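Magazine > Home and Kitchen > Conversations

"The table is where everything lands"

Noura Aoun has lived in the same flat in Nitstead for most of her adult life, and she keeps the kitchen the way some people keep a diary. I visited her in February to ask how she puts a small kitchen in order after shopping, and why she always begins with the table.

"The cupboards can wait," she told me while she filled the kettle. "A closed door is patient. The table is where everything lands, and if I leave it until evening, we eat among the packets."

She learned this from her aunt, Halina Piątek, who ran a canteen in Culterard and served 80 lunches a day. The aunt had one rule about open bags: finish it, close it or throw it away. Noura follows it still, although she admits that her sons do not.

I asked if she buys special boxes for sorting. She laughed at this. She has two plastic baskets from the market, and one is always for snacks.

"People spend 63 pounds on containers and then they have a second problem, where to put the containers," she said. "First take away the rubbish. Then look at what is left – often it is not so much."

Her order of work is simple. Empty wrappers go first, then the food in boxes and cartons, and the cleaning things stay until the end, when she needs them for the cloth. I wanted to know if a tablecloth does not make the work harder.

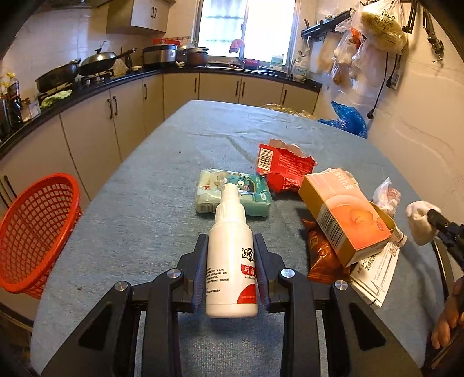

"Yes, a little," Noura answered. "Crumbs hide in it. But a bare table looks cold to me, so I shake the cloth from the balcony and I put it back. The spray and the wipes I keep near, never in the same basket as food. My aunt was very strict about that."

Before I left, she gave me a bag of biscuits for the train. It was already open, and she had folded the top twice and fixed it with a clothes peg.

Text: Jadwiga Bednarek

Filed under: Kitchens, Tidying, At home with readers

Contact | © Flerkent Magazine | Back to top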